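Section 5: Your first batch of syrup and soda

If you've made it this far, your Mindik carbonator is unpacked, rinsed and standing on a level counter, and now the fun starts! This section takes you through making a base syrup, charging your water and mixing the two into a cola-style drink. Read it once all the way through before you begin. It goes quickly when the ingredients are already measured out.

What you need

Mindik carbonator with a full gas cylinder fitted (see Section 3)
The 1-liter pressure bottle that came in the box, with its cap
A small saucepan and a wooden spoon
A fine strainer
300 grams of white or light brown sugar
300 milliliters of water for the syrup
1 liter of cold water for charging
Spices for the flavor you have picked (the Sillwood Cola card is the one we use below)

5.1 Make the base syrup

1. Put the sugar and the 300 milliliters of water in the saucepan over medium heat.
2. Stir until you can't feel any grains on the bottom of the pan.
3. Add the spices from your flavor card. For Sillwood Cola, that means the zest of one orange, the zest of one lime, a cinnamon stick, a pinch of nutmeg and a small piece of vanilla pod.
4. Turn the heat down low and let it steep for 11 minutes with the lid on. Your kitchen is going to smell wonderful.
5. Take the pan off the heat and stir in the juice of the lime.
6. Strain into a clean jar and leave it to cool all the way.

Note: The syrup from this recipe comes out golden, and the drink will be pale. If you like the dark look of a store cola, stir in a spoonful of caramel coloring after straining. It makes almost no difference to the taste.

Caution: Hot sugar syrup sticks to skin and burns badly. Keep children away from the stove, and never pour hot syrup into a plastic bottle.

5.2 Charge the water

1. Fill the pressure bottle with cold water up to the line marked on its side. Colder is better - water straight from the fridge takes up far more gas than water from the tap.
2. Screw the bottle into the carbonator head until it stops. Hand-tight is plenty.
3. Press the button in short bursts, and wait for the hiss to die down between them. Five bursts give you a lively drink.
4. Wait until the pressure light goes out, then unscrew the bottle slowly.

Caution: Charge plain water only. Syrup, juice or anything with sugar in it will foam up into the head and block the valve. Cleaning it out means taking off the whole top cover (part 382), and that's an afternoon you'd much sooner spend drinking soda.

5.3 Mix and store

Pour two tablespoons of cooled syrup into a tall glass, tip the glass and add the charged water down the side. Stir once, gently. Taste it, then add more syrup if you want it sweeter. Everybody lands on a different strength, so write yours on the back of the flavor card.

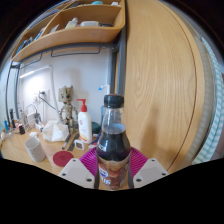

Page last changed: 11th April

To keep mixed soda for later, use a bottle made for fizzy drinks, with a screw cap that seals properly. Empty plastic soda bottles do the job very well. Wash them in warm water with a drop of dish soap, rinse twice and let them drain upside down with the cap off. Don't use bottles made for still water, and don't use glass jars or bottles with corks, which aren't built to hold pressure.

Leave a little space at the top, close the cap firmly and put the bottle straight in the fridge. It tastes best within two days. The syrup on its own keeps much longer, up to two weeks in a sealed jar, so we like to make plenty of syrup and charge water as we need it.

5.4 If something isn't right

The drink goes flat fast: the water was too warm, or you stirred too hard. Chill the water overnight and try again.

The syrup has turned grainy: warm it gently with a spoonful of water and stir until it clears.

There is no hiss when you press the button: check the cylinder first. If it's full, go back to Section 3 and reseat it.

Once you're happy with the cola, try the Wirdale Ginger card next. It uses the same method with a longer steep, and it's fantastic over ice with a squeeze of lime. Cleaning the carbonator is covered in Section 6.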